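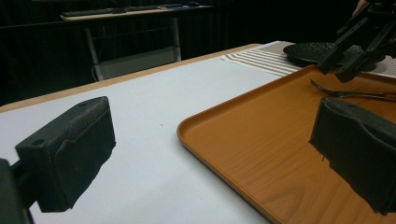 White tabletop with light wooden edging; orange-brown tray at right.

Match Scorers and Board Callers, Hiltthorpe Darts League
Part-time, evenings, October to April

The Hiltthorpe Darts League is hiring scorers and board callers for its winter schedule. Matches are 501, straight start, double finish, best of nine legs. Play begins at 7 p.m. and a normal session ends before 11 p.m.

Duties
Call each three-dart total and the remaining score on request. Enter throws in the league scoring program and keep a paper sheet as backup. Confirm the winning double before darts are removed from the board. Check board height and throw line distance before the first match. Report results to the fixtures desk the same night.

Requirements
Accurate subtraction from 501 without a calculator. Knowledge of standard checkouts. A clear speaking voice. Ability to stand for a full match. Applicants must be 18 or older and may not be registered as players in the division they score.

Training and pay
New scorers attend five training sessions at the Bagheri Room, led by Freya Horrocks. The final session includes a written test of checkouts. Pay is $59 per session, training included. Travel is not reimbursed.

To apply
Send a one-page letter listing scoring or playing experience and the evenings you can work to Fulgencio Requena, Fixtures Desk, Hiltthorpe Darts League. Applications close at the end of August. Selected applicants will be asked to score one trial match in September.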